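Chapter 4
Planning and Budgeting for Equipment

After this chapter you should be able to:
write a short statement of need before you speak with any supplier;
separate the purchase price from the full cost of owning a machine;
prepare a budget with a reserve and defend it in front of a manager;
plan small tests by hand before the large order is placed.

4.1 Why the price list comes last

Many small companies begin to plan for a robot by opening a price list. It is easy to understand why. A price is one clear number, and the person who must sign the order will ask for it first. But a price tells us very little when we do not yet know what work the machine shall do, how often, and with which objects.

Let us take the case which we will follow through this chapter. Zemen is a textile rental firm. It washes, sorts and repairs work clothing for other companies. The management wished to automate the sorting table, where garments are picked up one by one from a heap and placed on the correct line. The firm asked three suppliers for an offer in the same month. All three offers were serious, and all three were useless for comparison. The first one included the arm and the controller only. The second one, from Flukell, included the arm, the gripper and the installation, but no training. The third one was a monthly rent with a service contract inside.

The planning group at Zemen spent two weeks trying to put these offers in one table. In the end they put them aside and wrote down what they needed. This paper had 2 pages. It was then sent to the same suppliers, and the new offers could be laid next to each other.

4.2 The statement of need

A statement of need is a short text in which the buyer describes the work. It does not describe the machine. This is harder than it sounds, as people who know the market like to write the name of a product already in the first line.

For handling work, the statement should answer the following questions.

Which objects are handled? Give the smallest and the largest, the lightest and the heaviest. For soft objects, say also how they arrive: folded, hanging, or in a heap.
How many objects in one hour, on a normal day and on the worst day?
What counts as a mistake, and what does a mistake cost?
Who works near the machine?
What may not be changed in the room, for example doors, drains or the height of the tables?

The question about mistakes is the one most often left empty. At Zemen the group first wrote that there should be no mistakes. Their own sorting by hand did not reach this, and no supplier could promise it. Later they wrote that from 100 garments, 2 may go to the wrong line, provided that the next worker can see it and put it back. With such a sentence a supplier can calculate.

4.3 The full cost

The full cost of equipment is everything the company pays from the day of the decision until the day the equipment leaves the building. For a first budget it is enough to work with these groups.

Purchase: the arm, the controller, the gripper, the stand.
Preparation: electrical work, floor, fences or sensors, compressed air if it is needed.
Integration: programming, connection to existing machines, the safety assessment.
People: training, and the hours of your own staff during the start.
Operation: energy, spare parts, service, licences.
End: removal, or the loss of value when the equipment is sold.

In the calculation of Zemen, the purchase group was 69 thousand euros. The management had expected that this would be nearly the whole sum. When the other groups were filled in, the purchase was less than half of it. The largest surprise was integration. The sorting table was old and there were no drawings, so every measure had to be taken again.

We recommend to keep a reserve of 10 per cent on the total, and to write it as a separate line. A reserve which is hidden inside other lines will be spent without anybody noticing it. A reserve in its own line must be asked for.

4.4 The gripper is a budget line of its own

In many offers the gripper stands as a small item under the arm. For hard boxes of one size this may be correct. For soft or irregular objects it is a mistake. The arm can be bought from a catalogue and will be similar from one maker to the next. The gripper decides if the work can be done at all.

Cloth is a good example. A garment has no fixed shape. When it is lifted at one point, the rest hangs down and folds over itself. The fingers can hold one layer or several layers, and the part which is held says little about where the collar or the sleeve will be. Buyers who have worked only with rigid parts tend to underestimate this, and they order the gripper in the last week of planning.

For this reason we advise to test the grip before the arm is ordered. A gripper tool held in the hand is sufficient. It costs much less than a full cell, it needs no fence, and it can be taken to the table where the work is done today.
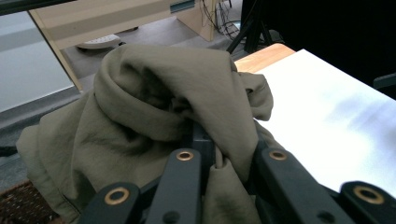
Planning and Budgeting for Equipment 69

Figure 4.1 A garment held in the black fingers of a hand-held gripper, beside a white tabletop. The cloth is gathered between the fingers and the rest of it drapes down on the left side.

Look at how much of the garment lies outside the grip. In the statement of need, the free space around the table must be large enough for this hanging part, and not only for the fingers. Zemen had first reserved a narrow place between two tables. After the hand tests the group moved the planned position to the end of the row, and the costs for preparation became higher. It was a change on paper, and therefore a cheap one.

4.5 Planning the hand tests

Hand tests need their own small plan. Without it they become a demonstration, where one person picks the easy garments and everybody is satisfied.

Take the objects from a normal working day, in the order in which they come. Include the difficult ones, such as heavy jackets or pieces with wide belts. Write down for each attempt whether the object was lifted, whether it stayed in the grip until it was put down, and how many layers were held. Let two persons do the test on different days. If the fingers have tips or other parts which wear, ask for the price of these parts and put it under operation.

Zemen borrowed one tool from Nurkeo and bought a second one from the workshop Lukáč, so that two types could be compared on the same garments. The cost of the tests was booked under integration. Some companies book it under purchase. Both ways are acceptable if the choice is written down and kept the same for all suppliers.

The result should be given to the suppliers together with the statement of need. A supplier who has seen the tests can offer a fixed price for a larger part of the work. A supplier who has not seen them must protect himself with a higher sum, and the buyer pays for the uncertainty.

Before you continue with section 4.6, take one handling task from your own workplace and write the statement of need for it. Keep it to 2 pages. You will use the same task again for the payment plan and for the comparison of buying and renting.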